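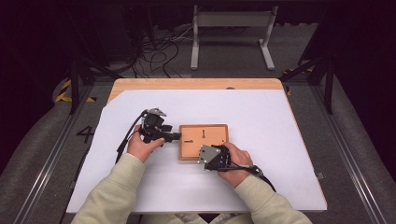
I've finally started printing my vacation photos, and wow, there are a lot of them. 1784 from the lake at Ganolwood alone! They've been sitting on my phone since last August and I never look at them there. What I want is a wall by the stairs, mostly small wooden things with a bit of warmth to them, like the orange-tan one up top on its white paper. No glass if I can help it (I have dropped glass before).

Sorting took me two evenings and a whole pot of tea. So many blurry ducks.

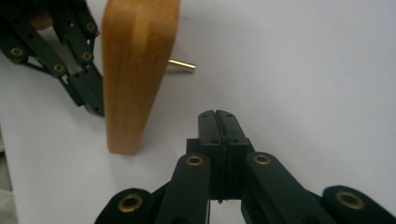 Black pads, pressed together.

I ended up ordering from Flerine, matte paper, and I love how soft the greens look. The glossy test prints from Dralar showed every fingerprint, so those went to my sister. 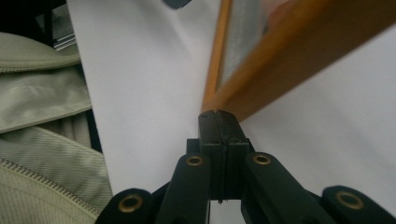
Matte black against all that white.

Then there's the layout. I taped newspaper shapes up the stairs and kept moving the big one, the sunset from the dock, a bit lower each time I walked by.

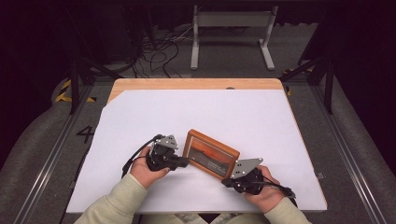

It's staying by the third step for now. The ducks get the hallway.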